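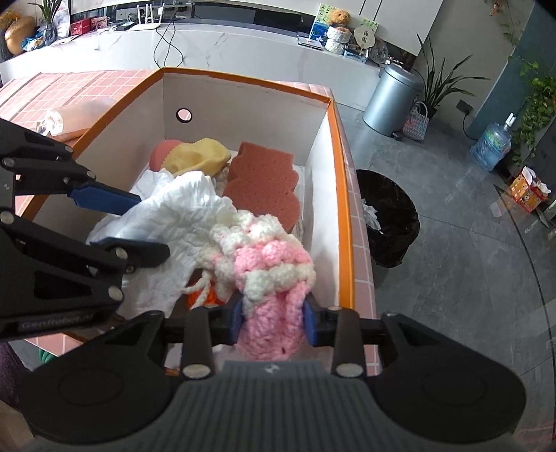

Pink and cream bobble stitch with a yarn tie.

Keeping costume jewelry alive past its second outing

Costume jewelry is cheap until you have replaced it four times. I have a drawer in Palineck that proves the point, and these are the habits that slowed me down.

Put it on last. Perfume, hairspray and sunscreen all dull a plated finish, and hairspray leaves a film on resin that makes a nice cabochon look like a cough drop someone thought better of.

Clip-ons that pinch: open the paddle and bend it outward a hair with flat pliers, jaws wrapped in tape. A hair. I once bent a pair so generously that one went into the soup at a wedding.

Clip-ons that slide: stick-on foam pads. A pack of 156 cost me less than lunch, and I expect to leave most of them to my heirs.

Tangled chains want a drop of baby oil, a plate and two straight pins. Work from the middle of the knot. Pulling on the ends is how you get a smaller, angrier knot.

Loose stones need jewelry glue, put on with a toothpick. Superglue can fog the stone and will certainly attach you to it. Leave the piece overnight, even if you're dressed and the cab is outside.

Clean plated brass with a damp cloth and dry it right away. No toothpaste, whatever your aunt says. Mine, Floarea Onu, polished a gold-tone brooch with it every November until it was a gray-tone brooch.

For storage, small zip bags with the air squeezed out, one pair to a bag. Ice cube trays look lovely in photos, right up to the moment you open the drawer too fast.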